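Two arms, one rabbit

14/06/2019

The left hand closes! I know that's not much of a headline but I've been waiting to type it since March, so let me have it.

For anyone new, Leken is our name for the upper half of a humanoid that a small gang of us are putting together at the Dastley workshop. Two arms, two hands, a chest, and a great deal of cable. The legs are a problem for some other year (Gebhard already has drawings, and I've asked him to keep them in his bag).

Last time I wrote, the left thumb was sulking. It would curl in happily enough when told to, then stop short whenever the index finger moved at the same time. I blamed the software for two whole evenings. Sunita blamed the power supply. It was a connector in the wrist, pushed in far enough to look right and no further, and once Jucélia had wiggled it in properly the hand opened and shut 200 times in a row without missing one. We left it running while we ate chips and I kept getting up to look at it.

So now we're on to the good bit, which is getting both arms to do one job between them. Picking up a block with one hand is mostly a matter of knowing where the block is. Two hands have to agree with each other. If the right one arrives early it shoves the thing away, and if they squeeze at different speeds you get a sort of slow wrestling match. I love watching it, even when it goes wrong.

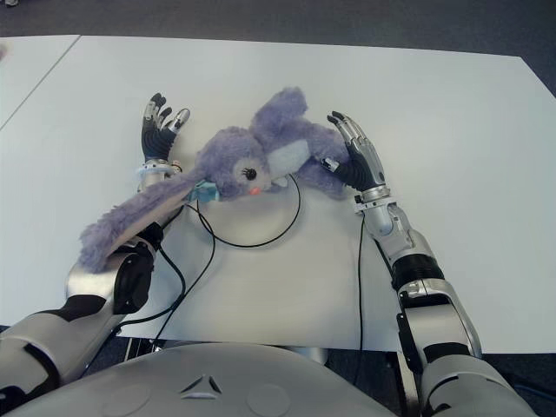 We started with soft toys after Montserrat pointed out that a hard box tells you very little about your grip until you've dropped it or cracked it. A plush rabbit forgives you. It also flops, and the ears go wherever they like, so the arms can't simply repeat what they did last time. The plan is to bring both palms in from the sides, thumbs inward, press gently, then lift straight up. Lifting is still the weak part. The elbows don't quite keep pace and the whole thing tips to the left like a tray carried by somebody thinking about lunch.

Cables are my next job. They run loose over the table at the moment, which is fine for slow moves, but I want them clipped along the forearms before we speed anything up. I've tried Velcro straps and I've tried spiral wrap. The wrap is tidier but it stiffens the elbow more than I expected, so I think it'll be straps with a decent bit of slack left at the joint. If you've done this on an arm of your own, please tell me what you used, I'm all ears (sorry, rabbit).

The other thing I've learned is to write down the starting pose every single time. My notebook for the project has reached page 438 and the most useful pages by miles are the dull ones, just joint angles and a tick or a cross. When a run goes beautifully you want to be able to have it again!

Next up is the elbow timing, then the clips, then a heavier toy that Ademir has promised to bring in. I'll post when we get a clean lift.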